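Leave the Sock on the Apple

Every December the same thing. A box of fruit arrives, every piece of it in a little white foam sock, and before anybody has their coat off someone is peeling the socks and throwing them in the trash. Stop it. Leave them on till you eat the thing.

I buy my apples at Kyriakidis, the long counter at the back, 50 cents more a pound than the supermarket. They come in foam. I used to strip them right there in the kitchen, all of them, pile them in a basket. Looked great. Two days later, brown thumbprints. Soft spots where one sat on another.

And the basket matters too. Plastic ones with the holes - air gets in, you can rinse them, fine. But the edges of those holes are hard. Drop a bare apple on that and you have a bruise you won't see until Wednesday. A red apple still in its foam, held over a teal basket, is how it should look. 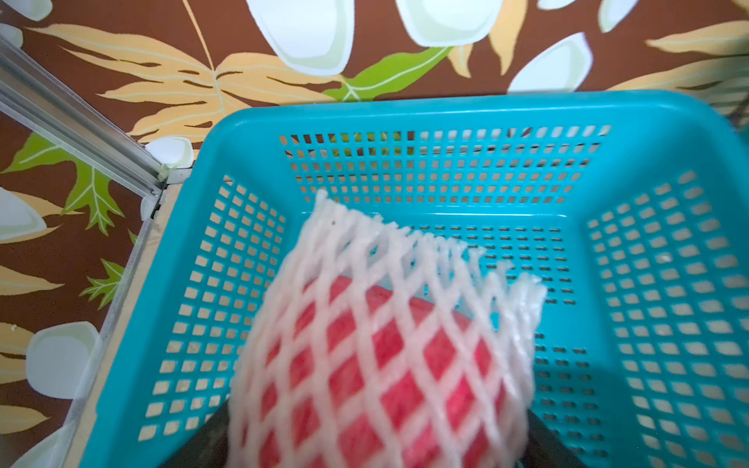

Bretetti wrote in after my last column to say the foam is the whole problem, it can't go in the curb bin in Fumthorpe, and a decent apple got to market for centuries in straw. Keep the fruit cool, eat it faster, and refuse the packaging at the counter.

Fair. I'd take straw. Nobody is offering me straw. The foam is already in my kitchen, it was made, it was shipped, and using it for 7 more days beats using it for none. Same goes for the mesh bag. People cut those open the minute they get home and then the contents are all over the place. Why? A bag keeps the lot together and you can lift it out in one go.

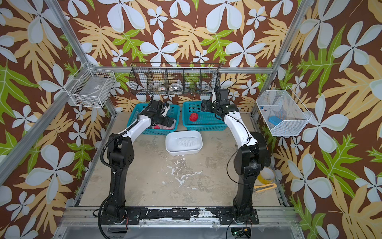 In the bag on the left, out of it on the right. Two turquoise baskets.

My own system, if you can call it that. One basket for wrapped, one for bare. Bare gets eaten first. Wrapped waits. When the bare basket runs low I unwrap a few more, and the empty foam goes in a tray out front and not on the floor, where it rolls under the stove and lives there untill spring. The foam gets used again. Pears love it. So do the glass ornaments, and I have almost 160 of those.
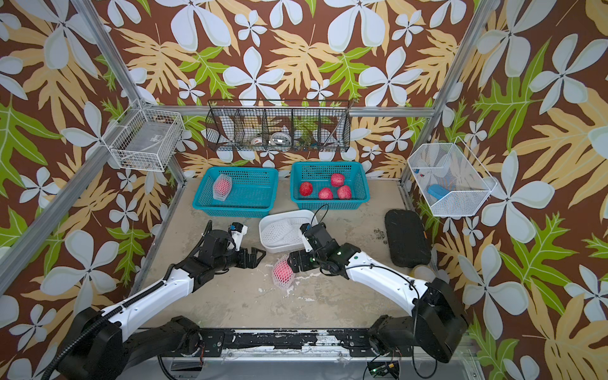 Photo: Bokmont

Four bare in one basket, one still in its net in the other, tray in front with a net crumpled in it. I could live with that setup. I'd want the bare ones eaten by the weekend though, and I'd put a dish towel under them.

What I can't live with is the big bowl. Everything naked, heaped up, the bottom layer going to mush while guests admire the top. That's decoration. Buy wax ones if that is what your after.

Sock on. Peel it when your hungry.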